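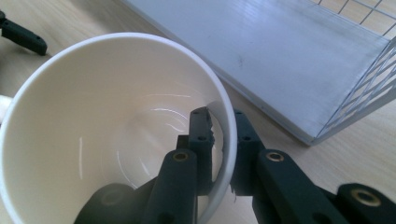 Arruda Loose Leaf Breakfast Tea, from Sallier

If you have been buying tea from us for a while, you will know that we took our time over a breakfast blend. We wanted something you could drink half asleep, with milk or without, and still want a second round of by ten o'clock. Arruda is the one we settled on, and it has been our best seller every October since we first put it on the shelf.

The blend is the work of Vanderleia Araújo, who tastes everything we sell (and a good many things we don't, bless her). It is mostly a brisk, malty black tea, with a smaller part of a softer leaf that rounds it off and keeps it from turning bitter if you wander off and forget the pot. I do that most mornings, so I can vouch for it! There is no flavoring and no added oil, just leaf.

How to make it

Use one heaped teaspoon for each person and water that has only just boiled. Three minutes gives you a light, coppery cup — four or five if you take milk, and longer if you grew up in a house like mine. It does well in a pot with a basket, and nearly as well in a plain mug with a strainer over the top. For iced tea, double the leaf, brew it as usual and pour it straight over plenty of ice.

Sizes

Pouch, 55 g. A nice size for trying it out or tucking into a parcel.
Caddy, 200 g. The tin has a tight inner lid and can be refilled from a pouch.
Kitchen sack, 3000 g. Meant for cafes and guest houses, though we have one or two families who go through it quite happily.

Keeping it fresh

Keep it closed, dry and away from the stove, and please not next to the coffee, as tea picks up smells faster than you would think. We like it best within a year of opening.

Goes well with

Ramis ginger cookies, Flesar orange marmalade on toast, or our Evening blend if you'd like something gentler for later in the day.

Item no. 1155. Sacks are packed to order by Jenő Medve in our back room, so please allow two extra days for those.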